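24 July 2018
Grocery shelf task, bench notes

Back on the two-arm bench today after the mess with the gripper calibration. Siobhán Duggan had the left side sorted before I even got my coffee, so we went straight to recording. I wanted 51 good runs by the end of the day and we got there, with four more I threw out on the spot (I kept letting go too early, my fault, my hands get lazy after lunch!).

That brings the Flella set to 606 runs. Siobhán thinks it's plenty to retrain on. I'm less sure, mostly because so many of the February ones were done by one person in one sitting, and the policy picked up all of that person's habits, including the weird little pause before closing the fingers. We trained on just those once and the thing paused like clockwork, every time. So from now on we swap drivers every few runs and write initials in the log. Please do this even when you're in a groove.

Other stuff for whoever is on next:

Change the starting spots between runs. Not by a hair, move things properly, turn the boxes, lay one down now and then. I found a long stretch in the old Dridville recordings where nothing on the table had moved at all, and that's almost useless to us.

If you bump something and recover cleanly, keep the run and tag it "recovery". We're short on those.

Don't stop recording until both arms are back home. The Egilsson script trims the ends for us, but it can't put back what was never saved.

Slatted wood, grocery boxes and both arms on the bench:
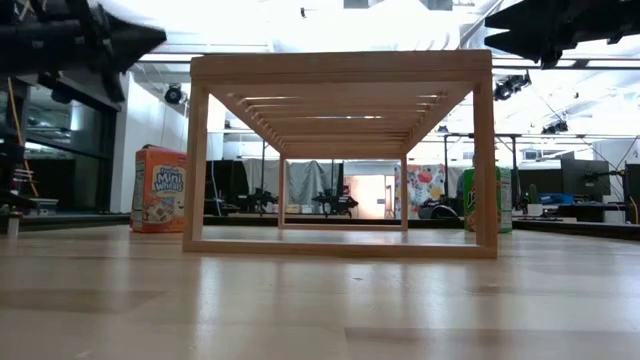
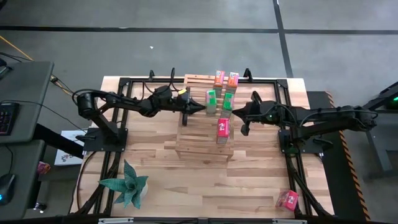

The Cusex export choked again on long file names, so I've been shortening them by hand, which is a pain and I'd love for someone to fix it (hint, hint). Siobhán is going to start the training job tonight with the new runs mixed in evenly with the old ones. I asked her to hold back the recovery runs for a second job so we can compare the two.

Tomorrow: redo the wrist check on the right arm, go through the tags, and find out where my good screwdriver went.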